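Icon bench, 11th March

Picked the St. Nicholas panel back up after leaving it alone since September. The gesso has behaved itself all winter, no cracks along the lower join, so I'm calling the board sound and moving on. Venkatesh had his doubts about that join and wanted another layer of linen over it, but I sanded a test corner right through and the cloth underneath was tight as a drum. We're leaving it!

Rubbed the whole face down with 300 grit, then a damp cotton rag wrapped round my thumb for the last pass. It has that eggshell feel now. I keep going back to touch it, which I need to stop doing because of the grease on my fingers.

Bole went on this morning, 4 thin coats, the red from the Kelero tub. First coat was too thick (my fault, I let the glue cool while I was on the phone with the parish) so I thinned it and started again at the halo. Second batch was much nicer, like thin cream. Note for whoever opens that tub next — it has dried out round the rim and you get little crumbs in the brush. Strain it through a stocking.

Burnished with the small agate. The halo came up beautifully, the border less so. I think the border wants another coat and a longer rest before any leaf goes near it.

Saranya came by with the letter from Father at the Plonaston chapel. They want the icon for the shrine in the side aisle, where people leave their candles, and he's asking again if we can put glass over it. I said last time that I don't love glass on egg tempera, it can trap damp, and candle heat on one side makes it worse. She thinks we could build the frame deep enough to hold the glass well off the surface with a gap at the top and bottom for air. I like that a lot more than arguing with him. She's drawing it up.
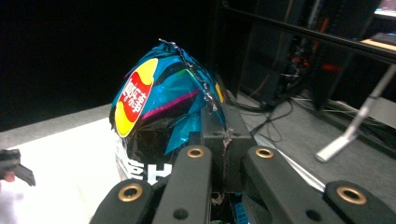

Chip bag, teal with a pink stripe.

Money, while I'm thinking of it. The chapel has raised 3,000 so far, which covers the leaf, the frame timber and most of our hours. It doesn't cover the carved inscription they mentioned, and I haven't priced that. Venkatesh says Lepik used to do lettering for churches and might give us a fair quote. Someone please find the number, I've looked in both drawers.

Leaf count: 10 books ordered from Clukik, loose, not transfer. I know transfer is easier in a draft but I can never get the same shine off it.

Questions I still have about the drawing. The face is right, I'm happy with the face. The blessing hand bothers me, the ring finger and thumb don't quite meet and on the old pattern they clearly do. I've redrawn it on tracing paper and taped it to the side of the easel so I can squint at it over coffee. Saranya prefers the first version. Venkatesh says the new one, but he said it while he was looking for his keys.

Next: extra bole on the border, leave overnight, burnish again, then breathe on it and lay the halo first. Lock the window before gilding!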